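Trorka bench project: where we are with the equipment money

Dear Zoltán,

You asked for a quick note before the November meeting, so I've written it the way I'd tell you over a cup of tea. The short version is that we're under on the small stuff, and I need a decision from you on the spare grippers.

The gear assembly work is going along nicely. We settled on the plate with the peg because it's fiddly enough to be a proper test and cheap enough to replace when we lose a bit of it (we have already lost a bit of it). Grímur Gunnlaugsson has been through the cable quotes and thinks Makhubela are the better bet. They want 549 for the full set, Breltance came in lower but left out the connectors, which rather spoils it!

Finger pads are my main worry. I put down 10 pairs in the original plan and I'd like to make that 20, at 120 for the extra lot. The rough black ones grip beautifully but the edges do fray, and I don't want us stopping for a week over something so small. I'd also like 200 set aside for better stands and cable clips – the floor around the arms is a bit of a muddle and I'm tired of stepping over things.

Both from the Terkia room, with the gears and plate in the second: 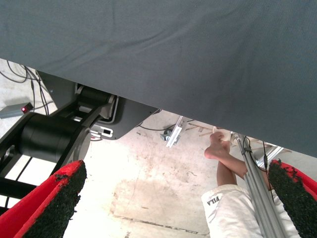
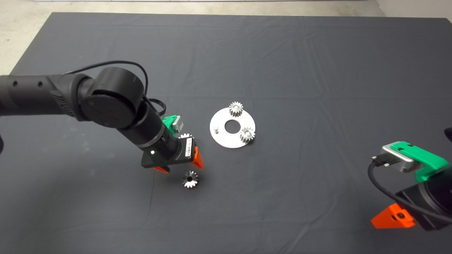
If you can say yes to the pads by Tuesday, I'll get the order in with the cables and save us a second delivery charge. The stands can wait until the new year if money is tight. I haven't asked anyone for a price on a third arm yet, and I won't until you and I have talked about where on earth we'd put it.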